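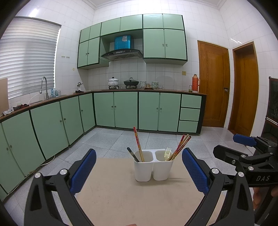

Ticket: Sorting task, run counts not matching the shift sheet
Opened by: Saimi Väisänen
Product: Pasix task logger
Status: Resolved, left open for comments

Hello all, and sorry in advance for the length of this one, I have never been good at short tickets!

Since we moved the cutlery sorting task over to Pasix in May, the totals on the screen have not agreed with what we write on the shift sheet. The sheet says 300 runs for the morning and Pasix shows two fewer. It sounds like nothing, I know, but our target for the batch is 3,000, and the people on shift now get their breaks planned from the Pasix number. Before, they stopped when a tray was finished and somebody put the coffee on. So when the screen is behind, they feel it in their feet.

What I tried first:
Logged out and in again. No change.
Restarted the logger at lunch. The afternoon count was right for a while and then dropped one.
Asked Varela's support line, who were lovely and sent me the export guide.

Reply from Pasix support, 10:40
Thanks Saimi, please don't apologize, long tickets are easier for us. Could you tell us how the runs begin and end? The logger closes a run when both grippers have been opened and held still. If the next piece is picked up very quickly, two runs can be joined into one.

Reply from Saimi, 13:15

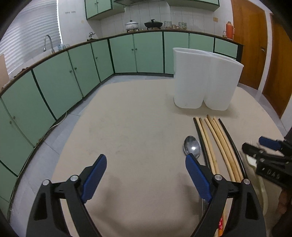
I think you have found it, and I feel a bit silly, as it's our best people who are losing runs. After a few weeks the hands get so used to the work that they go straight from one piece to the next without any pause at all. The chopsticks are the worst for it. They get laid side by side like that, next to the spoon, with the white containers standing just behind, so there's hardly any distance to travel and every temptation to keep going. I went through the morning's export and both missing runs were double length, exactly as you said.

I'd also like to put in a word for the crew here. When Rastar did our first setup we were told that speed would look after itself, and it has, but now the quick ones get a lower count than the careful ones, and that stings a little when it's up on a screen for everybody to read.

Reply from Pasix support, 15:05
Completely understood. We've shortened the hold time on your station and turned on splitting for double-length runs. The Anodeck site uses the same setting. Could you try 1,000 runs and compare?

Reply from Saimi, 11:20
Done, and sheet and screen agree to the last run. I've taken the individual totals off the big screen too, and we're back to stopping when the tray is finished. Thank you so much for your patience with me! Please leave the ticket open until the evening shift has had a go, they may have things to add.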